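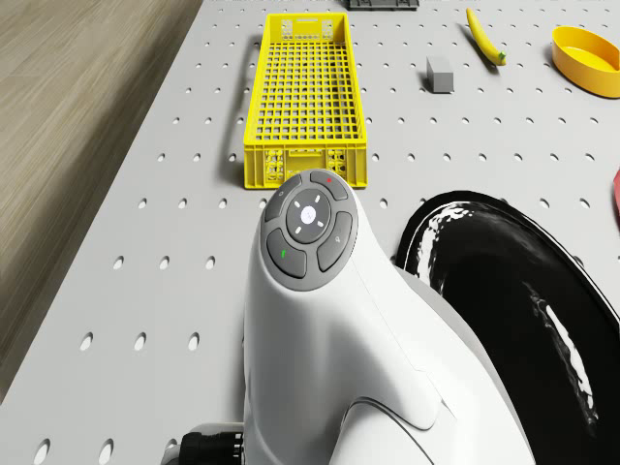
Figure 3. Rendered view from the arm-mounted camera model at the start of an episode.

4.2 Scene construction and camera model

The simulated workcell used in all experiments reproduces the geometry of the physical bench at Kernovmont to the extent that the geometry affects grasping, and simplifies it elsewhere. Each scene is built from a fixed part and a variable part. The fixed part holds the arm, the table and the floor, and its parameters are measured once. The variable part holds the objects, and is sampled anew at the start of each episode. Figure 3 gives one sampled scene, in which a yellow crate lies lengthwise ahead of the arm, with a gray block and a banana on the pegboard to its right and a shallow oval bowl farther to the right. The arm's own housing and control panel fill much of the lower centre of the view and cover part of the crate's near right corner. We keep this self-occlusion in the training images. An earlier version of the renderer hid the arm links from the camera, and policies trained on those images reacted badly when the real housing came into view.

The pegboard is modelled as geometry and not as a texture. A flat plane with a printed hole pattern renders faster, but the holes then lack depth, and the shading at their edges does not change with viewing angle in the way it does on the physical table. The regular grid also serves a second purpose. As the spacing of the holes is known, their projected positions give a direct check on the camera model without any calibration target being placed in the workspace. The check is run on every scene before rendering begins, and a scene that fails it is discarded and sampled again.

Lighting is kept even, with soft shadows. We considered stronger variation in light direction, as is common in work on domain randomization, and tested it in a pilot run in May. Hard shadows from the crate fell across smaller objects and the policy learned to avoid shaded regions altogether. The final setting varies overall brightness and colour temperature, leaves the shadow softness fixed, and applies full specular reflection to glossy materials. The last of these is the most expensive part of the renderer. It was kept because bright streaks on dark, curved surfaces are the most common cause of false edges in the depth estimates, and a policy that has never met them in training treats them as graspable rims.

4.3 Object sampling

Objects are drawn from the Fikeck set, which was assembled for this work and contains household items, containers and plain geometric solids. Every scene includes one target object and one receptacle. The remaining objects are distractors. Placement follows a simple rejection scheme: a position and a heading are drawn uniformly over the reachable part of the table, the object is lowered until it makes contact, and the physics engine is run until all velocities fall below a threshold. If two objects overlap at the moment of placement, or if any object leaves the table while settling, the whole scene is rejected.

Objects are allowed to extend past the edge of the camera view. This differs from the common practice of keeping all objects fully visible at the start of an episode. In the physical workcell the camera moves with the arm, so that an object which is partly visible at one time step may be complete or absent at the next. Restricting the initial state to complete views would remove a condition that the policy meets at almost every later step.

Crates need separate treatment. An open grid floor and mesh sides let the camera see the table through the crate, and a segmentation network trained on solid containers tends to split a mesh container into many small regions. We therefore supply two collision models for each crate. The coarse model is a closed box and is used during scene settling. The fine model follows the actual openings and is used once the episode begins, so that a fingertip may enter a handle slot or pass through a floor opening as it could on the bench. Switching between the two models takes place before the first image is rendered and does not disturb the objects already at rest.

4.4 Training data

We generated 400 scenes for training and held back a further 108 for evaluation. No object instance appears in both sets, although object categories are shared. Each training scene was used for several episodes with different targets, and the policy was trained on the resulting image and action pairs with the loss given in Section 3. Images from the arm-mounted camera were the only visual input. Joint angles and gripper opening were supplied as a separate vector and joined to the image features after the final convolutional layer.

The demonstrations were produced by a scripted planner with access to the full simulator state. The planner approaches the target from above where clearance permits, and otherwise selects a side approach that keeps the forearm away from the nearest tall object. Its trajectories are smooth but slow. To prevent the policy from copying long pauses before contact, we removed time steps in which the commanded motion was below the resolution of the joint encoders. Omitting this step produced policies that stopped above the target and did not descend — a failure that appeared in every random seed tested.

Training was run for 500 epochs. Validation loss was flat well before the end of training, but success rate in simulation continued to rise, and we therefore selected checkpoints by success rate alone. The two measures were only weakly related in our experiments, and we would advise against the use of validation loss for early stopping in this setting.

4.5 Comparison conditions

Three conditions were compared, differing only in how the arm itself is treated in the camera image. In the hidden condition, the arm is removed from the render. In the masked condition, the arm is rendered and the pixels it covers are then replaced by a constant value. In the full condition, the arm is rendered with its materials, seam lines and control panel, and nothing is removed. The masked condition requires a mask at test time as well, which was computed on the physical robot from the joint angles and the housing model supplied with the Guvgate controller software.

All conditions used the same network, the same demonstrations and the same random seeds. The order of trials on the physical bench was shuffled, and the operator who reset the objects between trials was not told which condition was being run. A trial was counted as a success if the target object rested inside the receptacle when the gripper opened and was still there after the arm had returned to its starting pose. Trials in which the target was placed correctly but another object was knocked from the table were counted as failures.

4.6 Results

In simulation the masked and full conditions could not be separated, and both performed better than the hidden condition only when the receptacle lay close to the base of the arm. On the physical bench the picture is different. The full condition gave the highest success rate for every receptacle type. The masked condition was close to it for solid bowls and trays and fell behind for crates. The hidden condition failed in most trials where the target lay near the arm's own outline in the image, usually by moving sideways at the start of the approach, away from a region it appeared to treat as an obstacle.

We attribute the difference between the masked and full conditions to errors at the mask boundary. A small error in the joint angles shifts the computed outline of the arm by several pixels, leaving a thin strip of white housing unmasked on one side and covering a strip of the scene on the other. Against a plain tabletop this has little effect. Against a mesh wall, the uncovered strip breaks up the pattern of openings, and the estimated position of the crate rim moves towards the arm. When the outline was corrected by hand in a set of recorded images, the shift in the estimated rim position was no longer present.

The appearance of the arm in the full condition does not need to be exact. We repeated the experiment with the control panel replaced by a plain disc and with the seam lines removed, and found no change in success rate outside the variation between seeds. Removing specular reflection from the housing did reduce performance slightly. The shape and brightness of the arm in the image therefore appear to matter more than its surface detail, though the present data do not allow the two to be fully separated.

4.7 Limitations

The results apply to a single arm and a single camera mounting. A camera placed farther from the housing would see less of it, and the benefit of rendering the arm would be expected to shrink. The method of Keane, in which arm pixels are filled in from earlier frames, was not included in the comparison, as it requires a short history of images and our policy takes a single image as input. Transparent objects were also left out. The renderer supports them, but the settling step became unreliable for the thin-walled meshes in our set, and too few scenes passed the rejection test to form a usable sample.

Scene files, object meshes and the trained checkpoints are available from the project page in the version frozen on 19 June 2025. The mask generator is included as a separate module and can be run without the simulator.

Acknowledgement. The authors thank Đức Khương for the measurement of the pegboard and for help with the camera model.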